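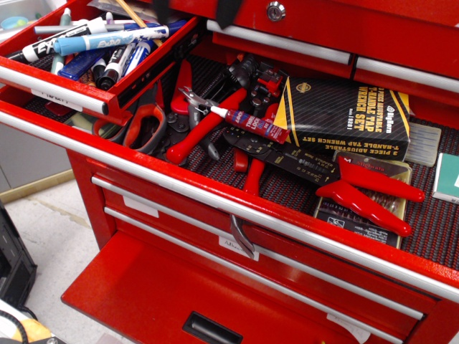
Sunday, 7:40 am, workshop

Second try at the Dunum glue. Roland Birkett still says it beats hide glue for chair joints and that the bond comes apart cleanly with steam when you need it to. I have my doubts on both counts and the first batch didn't settle anything, as we clamped half the pieces late and I lost track of which half.

So, again, properly. Cut 14 test joints from the one ash board, all mortise and tenon, same shoulder, same depth. Half with Dunum, half with the hide glue we always use (the Grastitz pearls, soaked overnight). Numbered in pencil on the end grain. Clamped before lunch and left alone this time.

The label on the Dunum says full strength in 2 hours. I don't believe it. Squeeze-out on number 3 was still rubbery when I pushed a thumbnail into it well after that, and the shop was at a normal temperature. Might be fine inside the joint. Can't tell from outside.

Pull test, evening. Used the lever and the spring scale that Virgilio Cabrera put together, so treat the readings as rough. The scale sticks near the low end and jumps. Best Dunum joint let go at over 200 pounds. Best hide joint was close enough to that for me to call it a draw. Worst of the lot was a Dunum, number 6, which opened at 49 with hardly any wood on the glue face. Roland will say starved joint. Possibly, but I glued it the same as its neighbors and it was a snug fit, no slop.

Steam test. Hide joints let go the way they always do. The Dunum ones softened at the shoulder and then sat there. I got number 5 apart with a mallet and lost a corner of the tenon. If that counts as reversible then so is a nail.

Open questions:

Does the age of the bottle matter? Ours came from Irwood with no date on it. Ask them.

Would Virgilio redo the lever with a better scale before we quote any of these numbers to Aranda? They want an answer for the dining set and I'd sooner send nothing than send this.

Number 6 is on the windowsill, both halves. Please don't glue it back together.

Staying with hide glue on the Aranda chairs for now. Roland can argue with me when he's read this.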